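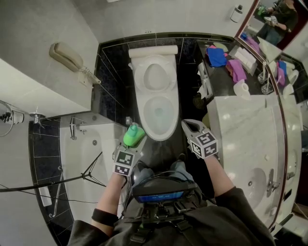
By Jaanus Jõgi, local reporter
Breltmont | November

Guest houses and small hotels in Breltmont will pay for water by the meter from next spring, after the town council voted for the change last night. Until now they have paid one fixed sum every year, the same for a house with four rooms as for a house with twenty.

The vote was 12 in favour and five against. The meeting started at 6 pm and continued until almost ten, with many owners standing at the back of the hall.

According to the water office, 66 guest houses and hotels are registered in the town. Of these, 26 already have a meter, mostly the ones which were built or repaired in the last years. The others must have one fitted before the season opens. The council will pay for the meter itself, and the owner will pay for the work of the plumber.

Councillor Vija Sepp, who brought the proposal, told the meeting that the old system was not fair to the smallest houses. "A widow who lets three rooms pays for the baths of the big hotel on the harbour," she said. "We have talked about it for many years and each time it was put away until the next summer."

The reservoir at Bretatthorpe, from which the town takes its water, was very low in August. For several weeks the residents of the upper streets had weak pressure in the evenings, when the visitors came back from the beach and everybody wanted to wash at the same time.

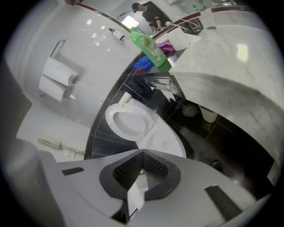 Not all the owners are against. Oisín Tierney has a guest house on the road to Fekov and got his meter two years ago. In the first year, he said, his bill was higher than before. Then he changed the old toilet cisterns to the kind with two buttons and asked a plumber to look at all the taps. "One cistern was running day and night and I didn't know it," he said. "Now I pay less than with the fixed sum, but I had to spend money first."

Cameron McIver, who manages a hotel near the station, spoke against the change. He is worried most about the price of the work in older buildings, where the pipes go inside the walls and one house can have two or three separate entries for water. He asked the council to give at least one more year. This was refused, but owners with more than one entry can write to the water office and ask for a later date.

The council also agreed to a small fund for owners who want to change old cisterns and shower heads. The rules of the fund are not ready yet. Councillor Sepp said that they will be published before the new year, and that houses with fewer than six rooms will be first in the line.

Private homes are not touched by the decision. Their meters were fitted a long time ago, when Butkienė street and the streets below it got new pipes.

Owners who have questions can visit the water office in the town hall, room 4, in the mornings from 9 to 12.

Shares: 26 | Comments: 12

Related
Upper streets ask for a second pump before summer
Bretatthorpe footpath closed for repair of the dam wall
Brayan Sánchez: What our visitors leave behind, and what we should ask of them
Bus to Fekov will run later in the evenings

Contact the newsroom | © Breltmont local news | Back to top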